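How to Make Cold Brew Coffee at Home

Cold brew takes time but very little work. You need coarse ground coffee, cold water, a large jar with a lid, and something to strain it through. The amounts below fill a 48-ounce jar with concentrate.

What you need

1 1/2 cups coarse ground coffee
5 cups cold water, filtered if your tap water tastes of chlorine
Fine mesh strainer and paper filters

Steps

1. Put the grounds in the jar. I use the Sanari medium roast, but any medium or dark roast is fine. Pre-ground coffee for drip machines is too fine and leaves the concentrate muddy.

2. Pour in half the water and stir until all the grounds are wet. Add the rest and stir again.

3. Put the lid on and leave the jar on the counter for 17 hours. In July, when my kitchen gets up to 85 degrees, I steep it in the refrigerator and give it a few hours more.

4. Strain once through the mesh. Line the strainer with a paper filter and strain again. The second pass is slow. Do not squeeze the filter.

5. Chill before serving.
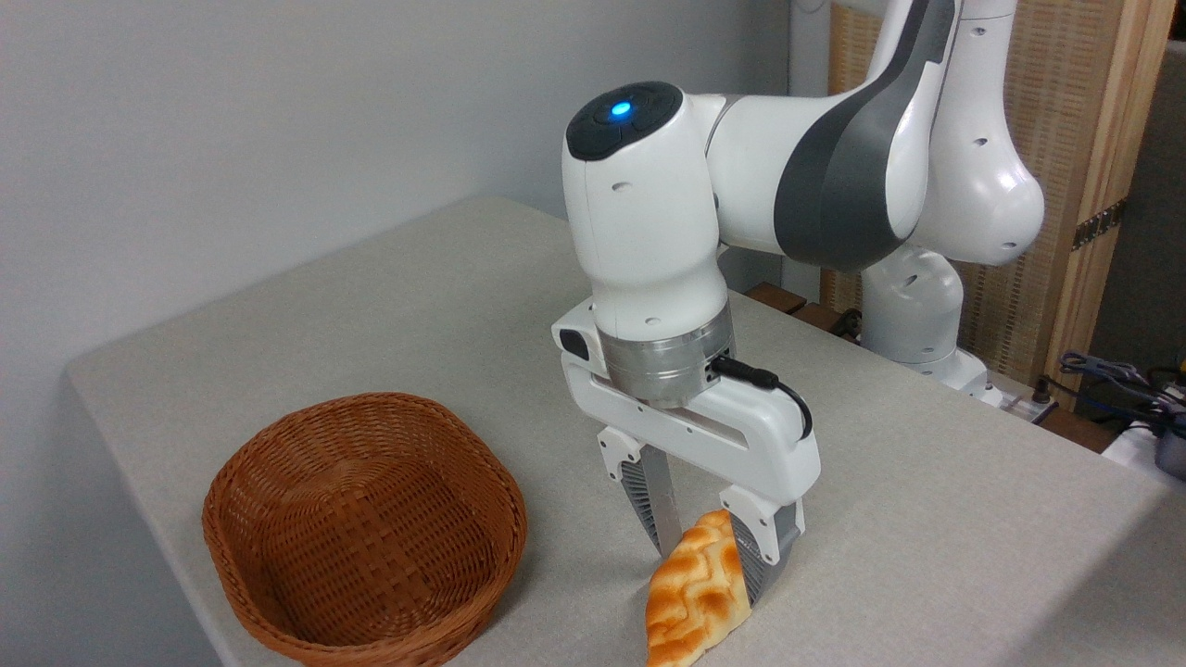

Serving and storing

Mix one part concentrate with one part water or milk, then taste. Ice will thin it further, so start strong if you are filling the glass with it.

Keep the concentrate covered in the refrigerator and use it within a week. If it tastes sour, steep longer next time. If it tastes bitter, use a coarser grind or cut the time by two hours.

Last updated May 2018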